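Budget for the Gripper, Then for the Arm

By Kazimiera Borkowska

12 June 2021

Every November our shop sends in its equipment requests, and every November the arm gets all the attention. It has a big price and a glossy brochure. The gripper goes on the last page with the cables. I think that order is wrong, and I have filled out enough of these forms to say so.
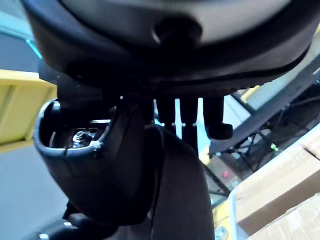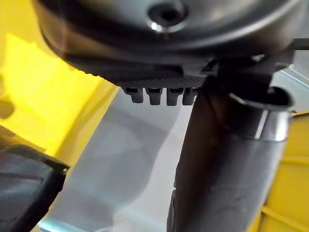

Both views are from close in at the gripper, with yellow in the background.

Most of the wear we pay for happens within a hand's width of the part being picked up. When Zewditu Jemal and I went through the repair slips for our Kahsay cell, the arm hardly came up. The slips were for fingers, bolts and pads. We had set aside $200 for all of that and spent $600, and the extra came out of the training money.

Vendors don't help much. The quote we got from Clomska listed the gripper as one line, with no price for spare fingers and no delivery time. Flatik did better and gave us a parts sheet, but only after Letay Woldemariam called and asked for it. A buyer should have that sheet before signing anything.

My proposal for next year is simple. Put $1000 per cell in a separate line for the gripper and everything that bolts to it. Keep one full spare set on the shelf. Plan over five years, the same as we do for the arm, and let unused money carry over.

Selamawit Bogale, who approves our requests, objects that a separate line invites people to spend it. That may happen in the first year. I would still take it over a cell that sits idle for a week while a small purchase waits for three signatures. The forms open again in November, and the gripper should be on page one.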